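Feneck Hand-Held Gripper - Club Set

Product code: 400-FN
Supplied by: Undia
Suitable for: school and college robotics clubs, ages 14 and up
Page last updated 2/10/23

The Feneck Club Set lets students record picking and clearing tasks by hand before they write any code for an arm. You hold the gripper, do the job, and the wide-angle camera on the tool records each attempt. Recordings go onto the card and can be opened in the Sokol viewer on any club laptop.

In the set

- 2 hand-held grippers with camera mounts
- 2 wide-angle cameras
- 5 pairs of spare finger pads
- 32 GB memory card for each camera
- Printed task sheets for the Stoltov Tidy Room contest

The finger pads are a wearing part. Change them when the surface goes shiny. The mount screws need checking before each session, as a loose camera spoils a whole set of recordings.

Task sheets

The sheets were written by Lucyna Bielecka for her own after-school club and tested by students there over one term. They start with boxes and cups on a table and move on to soft things. Crumpled paper is on the sheet for soft items and it is harder than it looks - the shape changes every time you grip it, so students should record plenty of attempts and keep the bad ones.

Chairs come next. A curved back gives the paper nothing flat to rest on, and the background changes a lot as you move the tool round. If there is a window behind the chair, record some attempts with the blinds down and some with them up. Khrystyna-Mariia Dmytriv, who judges the contest, asks for a mix of lighting in every entry.

Sheet for soft items: crumpled paper at a red chair 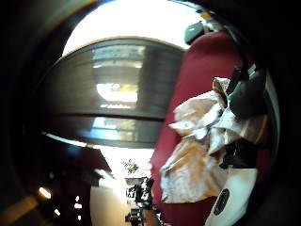 Ordering and delivery

Schools can order by invoice. Sets leave us within 5 working days. Spare pads and mount screws are sold separately, and the task sheets can be reprinted for use within your own club.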